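Teleop demos for towel tasks: how many before the policy stops dropping it?

Forum: Arms and Manipulation > Teaching and Demonstration

twalbridge_m
Posted December 5, 2021

Working on a towel task at a bathroom sink. I drive the arm by remote control, record the run, reset, go again. I have 239 runs saved so far. 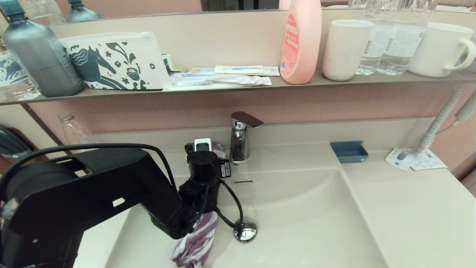
Rulter: Before you record any more, are you keeping the bad ones? I kept every run on my first project, including the ones where I fumbled the grasp twice before getting it. The policy learned to fumble twice.

twalbridge_m: I throw out the ones where I drop it completely. I keep the ones where I grab, let go and grab again. Those seemed useful, like it would learn to recover.

Rulter: Recovery is fine if the first miss was a real miss. If you let go because you didn't like the angle, the robot has no way to know that. It just sees open, close, open, close.

coltberg_lab: I disagree with Rulter on this. We had about the same number of clean runs and the arm was helpless the moment the cloth slipped, because it had never seen a slip. We added 200 messy ones and it got better. Keep them but label them.

Rulter: Label them and then do what? Most people label them and train on everything anyway.

coltberg_lab: We cut the part before the slip and kept the part after. Takes an afternoon.

Chun-yin Chu: What are you driving it with? I went from a gamepad to a leader arm in July and my run time dropped by half. With the gamepad I was moving one axis at a time and you could see it in the playback, all these little square corners. The trained policy had the same square corners.

twalbridge_m: Gamepad. I know. The leader arm is on the list.

Chun-yin Chu: I'd move it up the list. Cloth is bad with a gamepad. You want to twist and lift together and you can't.

flosthorpe_dan: Has anyone tried plain hand guiding for this? Put the arm in free drive, hold the wrist, walk it through. That's how we teach everything at work and it takes ten minutes.

coltberg_lab: Works for fixed parts. A towel is never in the same place twice, so you'd be replaying a path into thin air. Also your hand ends up in the camera view and the model picks up on it.

flosthorpe_dan: You can record by hand and play it back with the camera on. Then there's no hand in the video.

coltberg_lab: And the towel has to start exactly where it started when you guided it. Good luck.

flosthorpe_dan: Fair. We do use fixtures for everything.

twalbridge_m: Back to my question. Is 239 in the right range or am I way off? I've seen people say 1,000 for anything soft.

Rulter: Depends how much you move things. If the towel and the base start in the same spot every time, 200 is plenty and it will only work in that spot. If you want it to work in another bathroom I wouldn't expect much under 500, and I'd want more than one sink in there.

Chun-yin Chu: Second the part about more than one sink. Also change the towel. I trained on one cloth the whole way and it would not go near a plain white one.

twalbridge_m: I can get access to two more sinks. Same towel so far, I'll buy a few.

coltberg_lab: Check your cable slack too while you're moving between sites. Ours snagged on a faucet handle partway through a session and I lost most of a day redoing the wrist calibration.

twalbridge_m: Will do. Plan for now is to go back through the saved runs, cut the regrasps that were just me being picky, and hold off on new ones until I have the leader arm. I'll post numbers when I have them.

Rulter: Post the failures too please.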